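개는 옷, 거는 옷, 그리고 의자 위의 옷

옷장 정리 책을 세 권째 읽다가 덮었다. 이번 책도 결론은 버리라는 거였다. 설레지 않으면 버리고, 일 년 안 입었으면 버리고, 망설여지면 그것도 버리란다. 아니, 나는 버리는 법이 궁금한 게 아니라 남은 옷을 어떻게 두고 살지가 궁금하다고요!

나는 옷을 꽤 오래 입는 편이다. 제일 오래된 니트는 대학 졸업하던 해 1월에 산 건데 팔꿈치를 두 번 꿰맸고 아직도 입는다. 그러니 정리 책에서 말하는 '회전율' 같은 건 나하고 별 상관이 없다. 옷이 가게 재고도 아닌데 왜 회전을 해야 하는지도 잘 모르겠고.

요즘 내가 제일 불만인 건 '전부 세워서 수납하기'다. 티셔츠를 네모나게 접어서 서랍에 책처럼 꽂는 그 방법 말이다. 처음 봤을 땐 나도 혹했다. 주말 하나를 통째로 써서 서랍 네 칸을 다 바꿨고 사진도 찍어서 친구 가잘(Ghazal Jalali)한테 자랑까지 했다. 가잘의 답장은 "두 주 뒤에 다시 보내 봐"였다. 두 주 뒤에는 사진을 안 보냈다. 한 장을 빼면 옆에 있던 게 스르르 눕고, 그 위에 빨래 마른 걸 대충 얹고, 그러다 보면 예전 서랍이다.

그 뒤로 칸막이를 샀다. Griltard라는 데서 나온 서랍 칸막이였는데 물건은 나쁘지 않았다. 다만 우리 집 서랍이 좀 깊어서 칸막이 위로 손바닥 하나쯤 공간이 남았고, 나는 그 공간에 또 양말을 던져 넣었다. 칸막이 탓을 할 수는 없다.

그래서 지금은 그냥 침대에 펼친다. 빨래가 마르면 한 벌씩 침대에 쫙 펴 놓고, 손으로 한 번 쓸어 보고, 그다음에 갤지 걸지를 정한다. 시간이 더 걸리긴 하는데 이렇게 하면 옷을 제대로 보게 된다. 단추가 덜렁거리는 것도 이때 알고 겨드랑이 색이 변한 것도 이때 안다. 베이지에 겨자색이 섞인 옷처럼 배색이 있는 건 펼쳐 놓고 보면 또 예쁘다. 접어서 서랍에 꽂아 두면 한쪽 색밖에 안 보이니까 나중엔 그런 옷이 있었는지도 까먹는다.
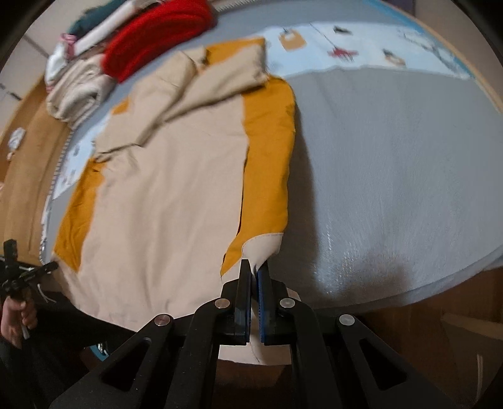
의자 위의 옷을 변호함

이 얘기를 꼭 하고 싶었다. 한 번 입었는데 빨기엔 깨끗하고, 그렇다고 옷장에 도로 넣기엔 찜찜한 옷들. 정리 책은 대체로 이 옷들을 없는 셈 친다. 있더라도 '의자에 옷을 걸쳐 두는 습관부터 고치세요' 한 줄로 끝이다. 그런데 사람이 청바지를 한 번 입고 매번 빠나? 나는 안 그런다. 주변에 물어봐도 안 그런다고 한다.

예전에 세 들어 살던 집 주인 후샹(Houshang Hosseinzadeh) 아저씨는 현관 옆에 못을 세 개 박아 두고 거기에 입던 옷을 걸었다. 재킷, 바지, 모자. 그게 다였다. 네 번째 옷이 생기면 하나는 빨래통으로 가야 했다. 나는 아저씨네 집이 유난히 깔끔해 보였던 이유가 그 못에 있다고 생각한다. 입던 옷에 자리를 준 것이다. 그것도 딱 정해진 만큼만.

우리 집은 못을 박을 수가 없어서 의자가 그 일을 한다. 등받이에 세 벌까지. 방바닥에 쌓이는 것보다 훨씬 낫고, 손님이 오면 의자째 안방으로 옮기면 된다(이게 못보다 나은 점이다). 남편은 의자가 의자 노릇을 못 하는 게 불만이라는데, 우리 집엔 의자가 더 있으니 거기 앉으시면 된다.

다림질에 대해서도 한마디

면 셔츠는 다린다. 나머지는 안 다린다. 예전엔 침대에 펼친 김에 다 다려 보려고 했는데 한 달을 못 갔다. 대신 널 때 세게 털고 솔기를 잡아당겨 모양을 잡아 주면 웬만한 건 그냥 입을 만하다. 린넨은 어차피 앉는 순간 구겨지니 마음을 비웠다.

물론 정리 책대로 해서 잘 사는 분들도 있을 거다. 우리 언니가 그렇다. 언니네 서랍은 몇 년째 줄이 딱 맞고 나는 갈 때마다 열어 보며 감탄한다. 그런데 언니도 계절 바뀔 때마다 서랍 앞에서 반나절을 보낸다. 그 반나절이 즐거운 사람이 있고 나처럼 괴로운 사람이 있는데, 책은 모두가 언니 같은 줄 아는 모양이다.

정리 책을 또 산다면 개는 법 말고 꿰매는 법이 반쯤 들어 있는 걸로 사고 싶다. 혹시 그런 책 아시는 분은 댓글로 제목 좀 남겨 주세요. 니트 팔꿈치가 또 얇아졌다.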